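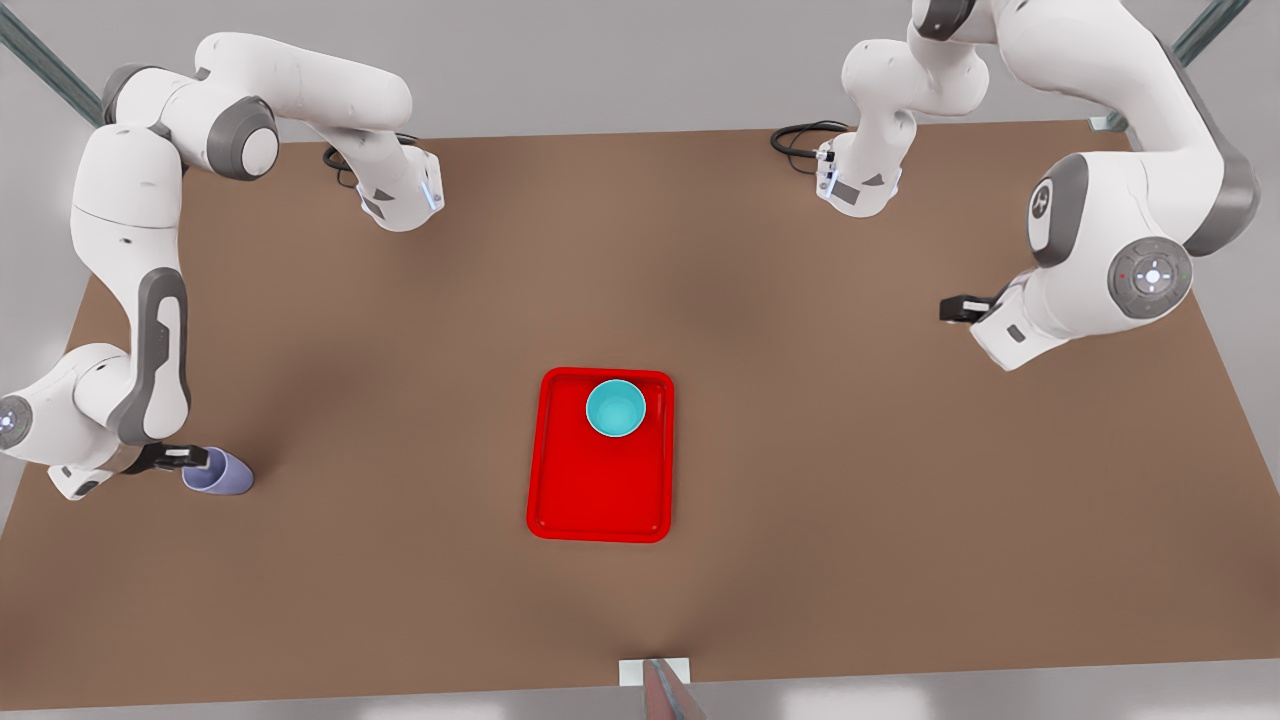
Playback of the feature stalls at the second reel change on the Trotard server, and the server then drops back to the menu. The package is the festival version of Tirkovdale, 171 minutes, delivered on a Desmet drive. Before opening this ticket we ran the same reel with a different composition, and it played through. The picture breaks up first in large areas of a single color. A plain brown tabletop with soft darker patches, like the one the two white-and-gray arms are working on, is the kind of shot where the blocks show most clearly; cutaways with a lot of detail look clean until the stall itself. Sound carries on for a moment after the picture freezes.

Status: Resolved, monitoring
Category: Playback / ingest
Affected: Screen 2 only
Priority: High (public screening)

Environment
Server: Trotard, current firmware
Projector: Duller, lamp replaced in January
Storage: internal array, three drives, no fault lights
Package: feature plus one subtitle file, encrypted
Key: valid for the full booking

Steps to reproduce
1. Load the Tirkovdale playlist on Screen 2.
2. Start from the head of reel 2.
3. Let it run to the reel change without touching the panel.
4. Playback stops with error 203 and the server returns to the menu.

The fault occurs on every run. Starting directly from reel 3 gives the same error within a few seconds. Reels 1, 4 and 5 play normally when started on their own.

Log entry, 9:40 a.m.
Checked the key against the server certificate. They match. Server clock compared with the network clock, no drift. Error 203 is listed in the Trotard manual as "asset read failure," with no further detail. The key is not the cause.

Log entry, 10:15 a.m.
Ran the hash check on the ingested package. Reel 3 picture file fails. All sound files pass. Subtitle file passes. Ran the check a second time with the projector off and got the same result.

Log entry, 11:05 a.m.
Ran the hash check on the Desmet drive itself from the library workstation. Reel 3 passes there, so the source is good and the damage happened during or after the copy to the server. Ingest log shows the transfer rate falling from 800 to 50 megabits per second partway through reel 3, then recovering. No error was raised at the time.

Log entry, 11:30 a.m.
Replaced the cable between the drive dock and the server. The old cable had a bent connector shell at the dock end. Tagged it as bad and pulled it from the booth. 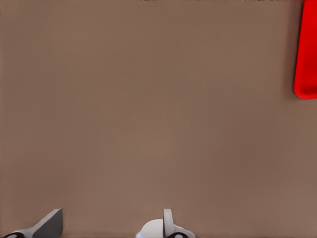
Fix applied
1. Remove the Tirkovdale playlist from the schedule so the server releases the files.
2. Delete the feature package. Keep the key and the subtitle file.
3. Restart the server and wait for the array to report ready.
4. Ingest again from the Desmet drive with the new cable. Do not run a show during the copy.
5. Run the hash check. All reels must pass.
6. Rebuild the playlist by hand. The saved one still points to the deleted package and will not load.

Result
Hash check passed on all files. Reel 2 to reel 3 played through twice with no error. Full run started at 1:20 p.m. and finished without a stop. No blocks in the flat areas of the picture.

Open items
Ask Trotard support why a slow transfer does not raise a warning during ingest.
Check the dock cable on Screen 1, which was bought at the same time.
Leave the Desmet drive in the booth until the last booked show has finished.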